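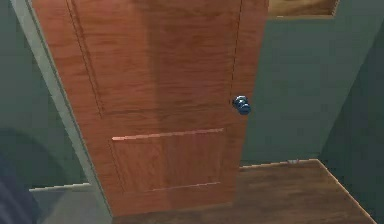

The door task in our simulator. Round knob, two panels, many grudges.

Robotics Club FAQ

Do I need to know how to code?
No. Kgomotso Kekana runs a beginner table for the first 3 weeks. Bring a laptop and some patience.

Why doors?
You try it. Each team gets 100 simulated attempts per round, and walking into the door counts as one.

How big are the teams?
Up to 3 people. Larger groups tend to form a government.

When do we meet?
At 8 in the evening, until Tetsuya Oshima wants to lock up – he is punctual about it.

Can I use last year's code?
Yes. It's in the folder called Grarmont. Please read the comments first, especially the angry ones.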